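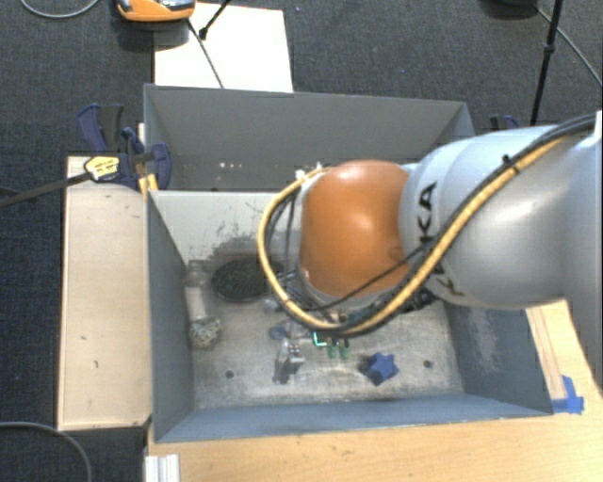 Homemade Food Gifts: Shelf Life and Packing of Three Jar Mixes
Project report, Food and Household Studies
Tonantzin Montes and Dirceu Camargo
Supervisor: Tuva Engebretsen

1. Purpose
The project compared three dry mixes that are often given as presents in glass jars: lentil soup, oat cookies and spiced cocoa. We wanted to know which one keeps its layers during transport and which one the receiver can prepare without extra instructions.

2. Materials and method
Each mix was packed in eight jars, with 200 g of dry ingredients per jar. Jars and lids were bought from Rezende and washed the evening before packing. Half of the jars of each mix were pressed down with a spoon after every layer. The other half were filled without pressing. All jars were carried by bus from Rovemley to Clilton in one cardboard box and checked on arrival.

Ten households then received one jar each and filled in a short form. The remaining jars were stored in a dark cupboard at room temperature for 25 days in June.

3. Results
Pressed layers stayed separate in all soup and cookie jars. In the cocoa jars the sugar moved down into the powder whether pressed or not. Two forms stated that the tag did not give the amount of water for the soup. No off smell was noted after storage, but the brown sugar in the cookie mix had hardened.

4. Changes for the next batch
White sugar will replace brown. The tag will be printed on both sides, with water in cups and milliliters. Cocoa will be mixed before filling and sold as a single layer at the school fair.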